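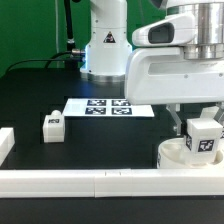
Gunnel Moen has been throwing pots in Lutthorpe for 19 years, and she still gets excited about bowls. Plates bore her a little, mugs she makes for the money, but bowls! She could talk about them all afternoon, and on the day I visited she very nearly did. "People think a white bowl is the plain choice," she says. "Put a round white one on a black tabletop and look at it properly. You see the whole line of the rim, every wobble. There's nowhere to hide."

She learned from Halvard Boström, whose workshop at Skematberg was so cold in January that the clay had to be wrapped in blankets overnight. "He made me throw the same shape for 2 months," she laughs. "Same weight of clay, same height. I hated him by the end of the first week and I'd have done anything for him by the end of the second!"

The shape was a soup bowl copied from one his family had owned since 1715, chipped all over and mended twice. Gunnel still makes a version of it, a touch wider, with a foot you can get your fingers under when you're washing up.

Glazing is where she loses sleep. Her white took 20 test firings to get right – the early ones came out blue, or crawled back from the edge and left bare patches. "I kept one of the blue ones," she says, reaching up to a shelf behind the kiln. "It's dreadful. I have my porridge in it every morning."

She's now working on a set of nesting bowls for a café in Brulinstead, and the smallest keeps sticking inside the next one up.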